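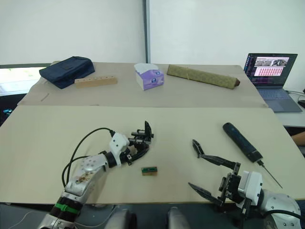
So the heat pump is in! I've been putting off this post because I wanted to get through at least one full billing cycle first, and then the bill came, and then I lost the bill (it was in the glove compartment, don't ask).

Quick recap for anyone new. We had an oil furnace older than me, and every winter I'd watch the delivery truck pull up and feel a little sick. Last February we filled the tank twice. That was it for me. I called three installers and got two quotes, and the one I liked best was from Flatero, mostly because the guy spent a whole hour in my crawl space and came out with cobwebs in his hair and a drawing of my ducts.

The unit is a Wultomero, the mid-size one. After the rebate I paid $2110 more than a new oil furnace would have cost, which stung, but I'd been saving for it. They had to upgrade the panel to make room for it, and the electrician found a breaker in there that wasn't connected to anything. The install took two days. The second day was mostly drilling – my poor dog moved into the bathtub and stayed there.

Now the part you came for. We've only used it for cooling so far, so I can't say a thing about winter yet. But my old window units ran the bill up every summer, and this one came in $17 lower than the same month last year, with the whole house at 70 instead of just the bedroom. I'll take it!
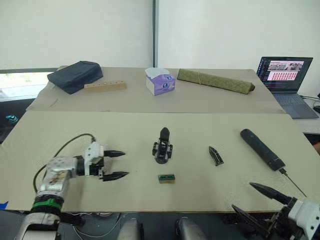
Marisol Mbeki wrote to me after my last post to say I should keep the oil furnace hooked up for one more winter, because hers iced over during a cold snap and she was glad to have a backup. She also thinks I should raise the outdoor unit on a taller stand before the snow comes. I'm doing the stand for sure. The furnace I'm still arguing about with myself, because there's about 100 gallons left in the tank and I'd love to have that corner of the basement back.

Next up is the water heater, which is making a noise like a coffee maker. I've got a quote coming for that and I'll post the numbers when I have them.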